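Foro Hustorico > Hardware > Torres viejas

Torre de oficina sin procesador, ¿la salvo o pa piezas?

daniyal_sial
Buenas, voy con prisa. Tengo una torre tumbada y abierta, caja negra, placa verde, zócalo vacío con el soporte metálico levantado. Dos ranuras de memoria y una tarjeta de expansión negra con disipador, abajo.
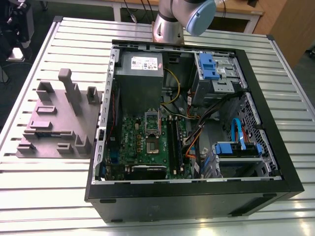

Me costó 32 euros en Cormier, sin garantía. La idea es ponerle otra CPU y dejarla para el taller de Horcombe. ¿Merece la pena o tiro la placa? Necesito saberlo antes del jueves.

mornatach
Piezas. Casi 93 euros llevo yo gastados en una asi y sigue sin dar video. La fuente lo primero fuera.

wanpen_t
No estoy de acuerdo. Mira los pines del zócalo con lupa, y si están rectos adelante. La fuente se prueba, no se tira porque si.

mornatach
Una fuente de esa edad yo no la enchufo, lo siento. Y esos cables cruzados por en medio, uf. Bridas.

daniyal_sial
Lo de las bridas vale, apuntado. De la CPU: sustrato verde azulado, tapa plateada, con la serigrafía que casi ni se lee.
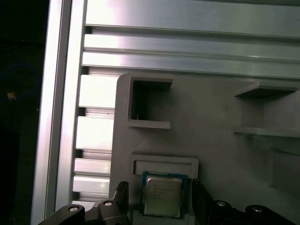

El modelo lo miro luego con la linterna. ¿La pasta térmica la pongo en grano o extendida?

wanpen_t
Grano en el centro. Y cógela siempre por los cantos, nada de dedos por debajo!!

mornatach
Extendida, toda la vida. Llevo 5 montadas y ni un susto.

wanpen_t
Pues yo en grano y tampoco. Daniyal, confirma el modelo antes de bajar la palanca, que luego vienen los lloros.

daniyal_sial
Ok, grano. Esta noche digo algo.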